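Folding Pants With Hand-Held Grippers: What Works for Me

4 Jan 2022
By Philomena Ó Dálaigh
467 shares | 7 comments

I've been recording folding demonstrations for the Fluvach project since August, and pants are still the thing people write to me about most. Shirts forgive you. Pants have two legs that both want to go somewhere else! So these are my notes, in no special order.

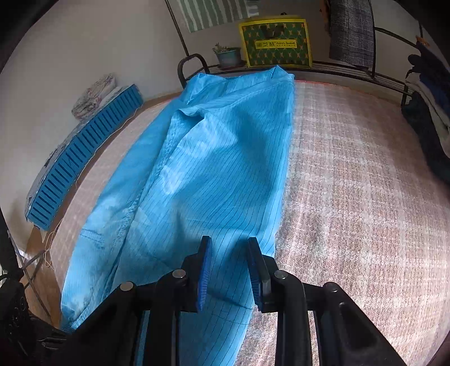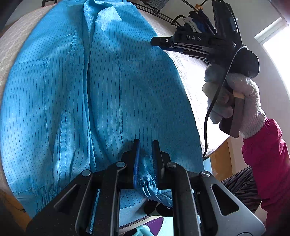
Macapagal wrote in to ask whether you should start a demonstration over every time you miss a grab, and the answer I'd give is no, keep going. A missed grab and a calm second try is worth having (the Sinton guide says the same). I only scrap a take if I've reached in with bare fingers to fix something.

Lay the pants lengthwise and get the legs settled before you press record. Pinstripes are lovely for this - you can tell right away when a leg has twisted.

Pinch a cuff from the side, with one finger under the cloth and one over it. Coming straight down on elastic just pushes the pleats around. Close slowly, wait a beat, then lift.

With two grippers, move them together. I used to race ahead with my right hand and the waistband would swing off crooked every time. Now I count under my breath, which feels silly and helps a lot.

Smooth wrinkles with the closed tips, pulling away from the middle seam. And change the starting mess between takes! My first 100 were all laid out the same neat way, and the policy we trained on them was hopeless with anything rumpled. We're at 2129 now and I bunch up the waistband differently each time.

Comments

Tridari_fan: Do you fold leg over leg first, or waist to cuff?

Philomena: Leg over leg, always. Then cuffs up to the waist.

Oona: The counting tip saved my wrists, thank you!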